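Chapter 4
Chores as a Test of Machines

Chapter objectives
After studying this chapter, students should be able to:
Explain why a task that is easy for a person may be hard for a machine.
Distinguish between a demonstration, a trial and regular service.
Read a reported success rate and identify what it leaves out.
Describe the part played by simulation in preparing a machine for household or shop work.

4.1 The Laundry Room at Metside

In July, the residential training center at Metside agreed to let a two-armed machine work in its laundry room. The machine was supplied by Dritov, and the trial was directed by Nayeli Beltrán, then head of building services. Its assignment was modest. It was to take clean hand towels from a bin, fold each one twice, and place it on a shelf.

Over the course of the trial the machine attempted 2553 towels. It folded most of them to the standard set by the center. Of the remainder, 220 were dropped, folded badly, or left in the bin after repeated attempts. A member of the staff stayed in the room throughout and put matters right when the machine stopped. Beltrán's report to the center recorded that the towels had been folded and that the employee had been kept from other duties. Both statements were correct, and the center did not renew the arrangement.

The Metside trial is a useful starting point because it was neither a failure nor a success in the usual sense. The question "Can a machine fold a towel?" had been answered. The question "Can a machine do the laundry?" had hardly been asked. Doing the laundry includes sorting, noticing a stain, finding a sock inside a sleeve, and deciding that a worn towel should become a rag.

4.2 Tasks and Jobs

In this book a task is a single piece of work with a clear beginning and end. A job is a collection of tasks, together with the judgment needed to move among them. Machines have long performed tasks on the shop floor, where parts arrive in the same position and the lighting does not change. Homes and small workshops offer few such comforts. A mug may be left on its side, a drawer may stick, and a child may move the chair.

The repair shop operated by Cirilo Beltrán at Rematdale illustrates the difference. In that shop, a mechanical arm places fasteners in trays and has done so for 12 years with little attention. A newer arm, intended to pick up whatever tool a worker requested, was withdrawn from the bench after one season. It handled wrenches well. It handled rags, coiled cord and open boxes poorly, and workers found it quicker to reach for the item themselves.

4.3 Practice Before Service

Much of a machine's early practice now takes place in simulation, where objects and surfaces are computed and no dish can be broken. A grasp may be repeated 1000 times overnight, with the object shifted or turned each time. The Bañuelos exercises, which appear at the end of this chapter, follow this approach. Students should bear in mind that simulated objects are often simplified in shape and shading, and that weight, friction and softness are only as accurate as the model that supplies them. A grasp learned on a rigid, slender object tells us little about a wet sponge.

The sections that follow take up grasping, then cleaning, then the handling of cloth. Each begins with the work itself, considered at the moment when the fingers of the machine are on either side of the thing to be held.
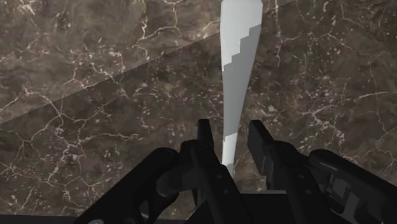 Are machines ready to take over ordinary household chores?

Certain single tasks can be done well under steady conditions, but a full set of chores in an ordinary home still requires a person to prepare the work, watch over it and correct mistakes.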